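Stülpschachtel

Von Ertuğrul Oral, Stand: November

Die Stülpschachtel ist eine zweiteilige Verpackung aus Unterteil und abnehmbarem Deckel. Sie wird unter anderem für Mobiltelefone verwendet. Der Deckel wird von oben über das Unterteil geschoben und umschließt dessen Wände ganz oder teilweise. 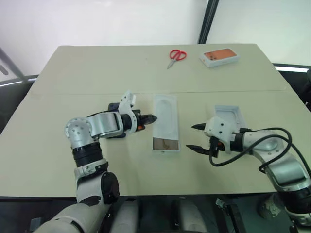
Leerer Einsatz einer Telefonschachtel, rechts ein weißer Deckel, hinten eine Schere mit roten Griffen und eine bedruckte Telefonschachtel.

Im Inneren liegt häufig ein Einsatz mit Vertiefungen, der den Inhalt gegen Verrutschen sichert. Gebräuchlich sind Einsätze aus Karton, Faserguss oder Kunststoff. Zubehör wie Ladekabel und Kurzanleitung kann in einem eigenen Fach untergebracht sein.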